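Why Wallpaper Repeats Itself

By Ming-te Lai
Monday, August 27, 2018

Find some wallpaper and stare at it. Your gran's hallway is good for this, and so is the sort of restaurant where the menus have tassels. Pick one leaf or curl and follow it sideways with your finger. Sooner or later you'll meet the same leaf again, looking exactly as pleased with itself as the first one.

That bit of pattern, from one leaf to its twin, is called a repeat. Every patterned wallpaper has one, even the kind that pretends to be a jungle.

Where repeats come from

Early wallpaper was printed by hand with carved wooden blocks. The printer pressed the block into paint, thumped it onto the paper, moved along and thumped again. A block can only print what's carved on it, so the pattern came round again with every thump. Later on, factories used rollers. A roller goes all the way around and then has no choice but to start over.

What is damask?

Damask (say DAM-usk) began as cloth. It's named after Damascus, a very old city in Syria. Weavers made patterns by changing which threads sat on top, so a tablecloth could be all one colour and still have flowers in it when the light hit. Rich people adored this and hung it on their walls. People who were not rich looked at the price and bought paper with the same curly shapes printed on it.

The curls are supposed to be plants. No plant has ever grown like that, but the plants were not consulted.

The trouble with corners

A wall is easy. A room has corners, and corners are where wallpaper-hangers learn new words. If the pattern has bands running across it, each band on the side wall has to meet its partner on the back wall. Get it wrong by the width of your thumb and everyone who visits will see it before they see you.

Your eyes make things harder. Look straight at a back wall and its bands run level. Now look at the side walls without turning your head, and the bands seem to slope. They haven't moved. Lines heading away from you look as if they're leaning toward one far-off spot — artists call this perspective, and they use it to make flat paper look deep.

White walls with dark damask bands show it nicely, level at the back and slanting at the sides. 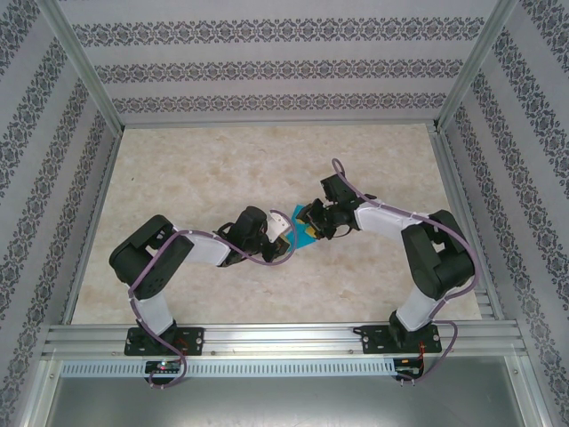
Try it with a shoebox

Stand a shoebox on its long side with the opening facing you. Draw three straight bands on a strip of paper with a dark texta, add as many curls as you can be bothered with, and glue the strip around the inside walls. Crouch down and look in with one eye shut. Then move closer and see what the side bands do.

More to read
Why is the sky in paintings so brown?
Who invented the doorknob?
Tiles: floors that come in pieces
How carpet gets its fluff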